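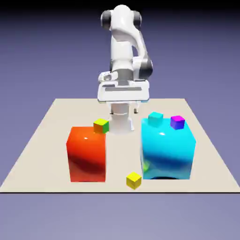 Drida Support / Simulation package / Ticket 1000
Status: open, waiting for customer
Product: Drida sorting kit, trial license
Customer site: Hallstead

Customer message:
Hello. We are testing your kit since May, before we decide to buy it. The sorting task loads well and the arm moves to the home position with the fingers open. Our problem is with the small cubes on the two large boxes. When the target is a cube near the edge of a box, for example the one at the corner of the red box, the planner stops with "no valid grasp". For the yellow cube on the platform we do not have this error. We made 20 runs for each case. I have already tried the following:
- restart of the simulator: no change
- default scene file loaded again: no change
- grasp height raised by 2 mm: the error comes later, but it comes

Also, a bit of green shows at the lower left of the cyan box. Is it a problem of the renderer, or is an object inside? I could not find it in the manual.

Support reply, 14:20:
Thank you for the clear report. Please open the Tlapale planner settings and check the value "edge margin". In the trial license it is set to 30 mm, and this is too large for small cubes. Set it to 2 mm and repeat the runs. For the green color, please export the object list and attach it here. We cannot say the cause without this list.

Customer reply, 16:05:
Margin is changed. The corner cube was planned in almost all of the 20 runs. I will attach the list and the log from the Prultard viewer tomorrow morning. Please keep the ticket open until then.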